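Sorting the play kitchen: a conversation with the buyer at Fillness

Fillness hires out toy sets to nurseries and playgroups. The Hladun play kitchen is its most borrowed line, and the person who buys and checks the sets agreed to go through how one is put together. We met on a Thursday, in the sorting room.

A full set covers food, dishes and cooking tools. The first decision is size. "A plate has to take a banana and a strawberry with room left over," the buyer said. "If the food hangs off the rim, children stop serving and start stacking."

Colour comes second. Fillness used to order from Ornico, where every dish was white, and sets came back with parts from other sets mixed in. The present range keeps dishes to pale greens, blue and a greyish purple, and leaves the strong colours to the food. "It makes the check quicker. A set takes 8 minutes now. It was 20."

The check is done on a white table. Everything is tipped out and left spread before any of it is grouped – the buyer prefers to look over the whole surface once before touching a piece.

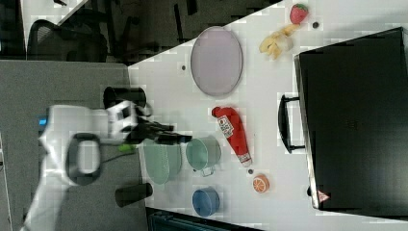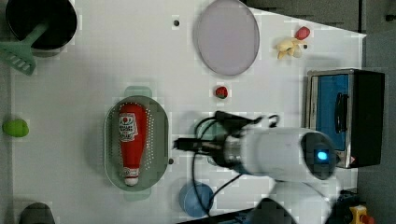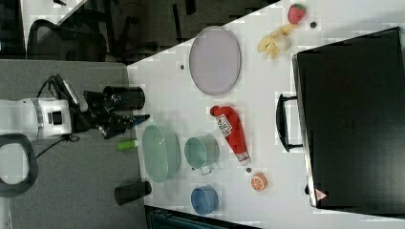 The ketchup bottle is on the table in all three.

Bottles are the part most often asked about. They must not open, and the label has to survive washing. "We wash at low heat. At 80 degrees the print lifts and the soft plastics go out of shape."

Anything with holes or slots gets a second rinse, and the fruit is squeezed to find trapped water. A piece that fails goes into a tray for spares or is thrown out. Sets are retired after seven years whatever their state.

I asked whether the food needed to look real. The buyer thought not. Sernavus, a smaller supplier, sells a very detailed range which Fillness tried in May and sent back. The surface had deep grooves that held dirt, and drying took twice as long. The plain fruit stayed on the list, and the next order is for more plates.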